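Review: Entili two-finger gripper, drive removal work

We bought the Entili for pulling hard drives out of retired desktops. It has handled 411 drives so far and dropped 13 of them, all the same way: the left finger loses grip pressure once the drive is tilted.

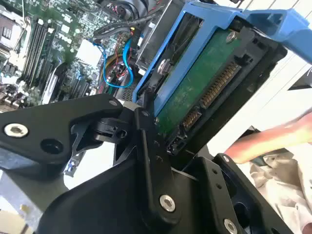

Sallside, 10/03/2026

A drive in its blue plastic caddy is a fair test. The rails are smooth and the fingers hold them by the sides. When the fault hits, the controller still reports a full grip, so no alarm sounds. Hands are often close by at that point, and that makes it a safety matter for us. Walusov, the seller, sent new finger pads after 9 days. They helped a little.

Mawar Yusof on our bench now stops the arm before reaching in. It adds up to 13 seconds a drive.
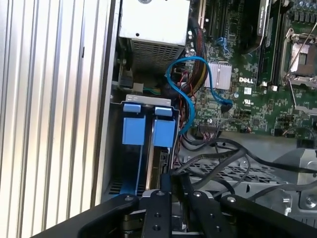

Open Dell workstation with two blue drive carriers in the bay.

Reach is good and the fingers fit between cables. I would not buy a second one until the pressure reading is fixed. The older Skendgate is slower, but it stops when it slips. Two stars out of five.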